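Trunach: Soft Slab Surface Notes

A small collection of pictures and notes on worn light blue foam, kept for people who sort, reuse or throw out old padding.

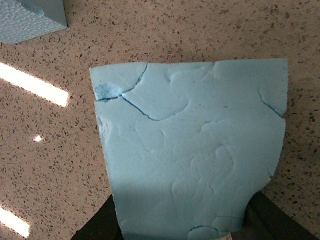

Shiela Pascual asked whether creases and cracks should share one label, as they do in the older Grikilby list. She would keep them apart, because a creased piece can still go under a planter and a cracked one tends to come to bits when lifted.

Labels
crease – shallow line, surface only
crack – dark line with visible depth
dent – local gouge, often a deeper blue inside
broken edge – outline ragged or a chunk gone

A slab can carry more than one label. The slab above has all four.

Contents
2000 entries, in 2 folders: flat and folded. Notes are plain text, one line per entry.

Known gaps
Thickness is not recorded. Shadow on pale foam can pass for a stain – check the color against a lit part before adding a note.

Changes
Version 3, July: crease and crack split, as Shiela suggested. Folder names shortened.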